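Search this site Go

Ask me whether a machine can do the breakfast things yet and I'll say no, then feel a bit mean about it. I've been following this stuff since a firm called Griltell promised us a kitchen helper for £2,225, and I'm still scraping my own bowls in Brornthorpe every morning.

Breakfast sounds like the easy one, doesn't it? Nothing's hot, nothing's sharp, and a child of five can manage it (badly, but they manage). Then you think about what's in the job. Cornflakes weigh next to nothing and go everywhere.

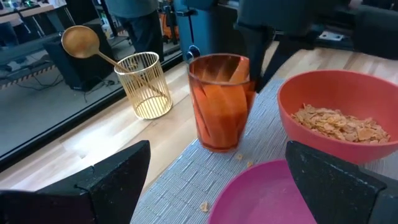

My own view is that we've been judging these things by the wrong bits. Everyone claps when an arm picks up a cup. Fine, lovely! But I want to know who gets the crumbs — and who notices that the bowl has been left too near the edge. I spent 2 years packing boxes at a warehouse in Norkbridge, and the lifting was never the hard part. It was the split carton, the label on the wrong side, the endless small putting-right. A shop floor can at least be tidied up to suit the machine. My kitchen can't, or won't be.
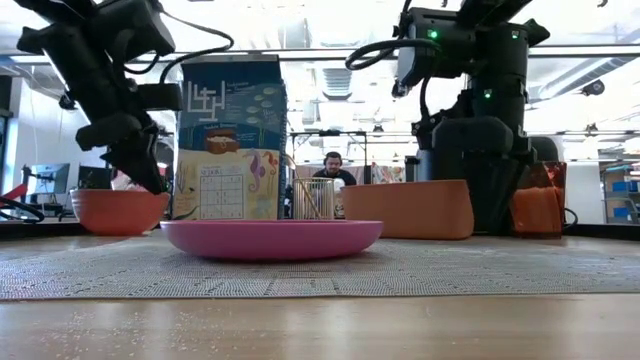

Two arms at a table set with a bowl, a pink dish and a printed box.

So would I have one at home? Give me one that can clear up after 4 people on a school morning without me standing over it and I'd sign tomorrow. Until then I'd be paying good money to supervise — and I've already got teenagers for that.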